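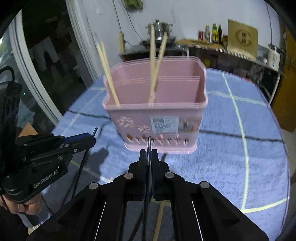

**Maver two-part utensil holder, pink**

Item 147 in the Stistora kitchen list. Back in stock, pink only for now, other colours when Podard send them.

Pink plastic, rectangular with rounded corners, so it sits flat to a wall and doesn't roll about like the round pots do. Divider inside makes two compartments. Chopsticks one side, spoons the other, or chopsticks in both if that's how your house eats. Stands on a base a bit wider than the holder.

Cloud pattern embossed on the front. Raised in the plastic, not printed, so no ink to rub away in the wash.

Row of little drainage slots along the bottom of the front. Put things in wet, points down, leave it on the drainer. We'd still tip it out once a week or so, any holder gets a bit of gunk in the corners.

**What fits**

- ordinary wooden chopsticks, family length. They stand well clear of the top so easy to grab
- teaspoons and forks yes, dinner knives yes but handle up please
- long cooking chopsticks ok but they lean a lot
- ladles no. Too top heavy, get the Navarro jar for those

A few pairs will splay out and lean in different directions, there's room for that. Want them bolt upright, fill the compartment up a bit more.

**Cleaning**

Warm water, washing up liquid, bottle brush for down the sides of the divider. Not the dishwasher. Not next to the hob either, keep it a good arm's length from hot pans. Bleach will dull the pink.

Label on the front peels easier if you soak it ten minutes first. Same for the picture strip beside it. Any stickyness left behind, drop of cooking oil on a cloth, then wash as normal.

Chopsticks and tablecloth not included. We get asked about the cloth alot, light blue with the big white and dark plaid check, it isn't one of ours sorry.

**Ordering**

Sold singly. Cafes and canteens, box of 40, ask for the trade sheet. Last delivery was 200 and nearly 147 of those were spoken for before we'd unpacked, so if you need a full box tell us early. Next lot due December.

Up to 6 go in one parcel. More than that we split it and you pay the postage once.

Returns: unused, label still on. If it comes cracked send us a photo of the holder and the parcel and we'll swap it, no need to post the broken one back.

**Questions we get**

Does the divider come out? No, fixed.

Will it go in a drawer? Not standing up. Lying down yes but then the slots aren't doing much, get a tray.

Any good for pens? Yes, plenty of people do. Paintbrushes too, the slots help there.

Can I have it in green? Not yet. Email and we'll put you on the list for when Podard confirm.

Page updated Apr 17, 2022. Price as per the list, postage extra.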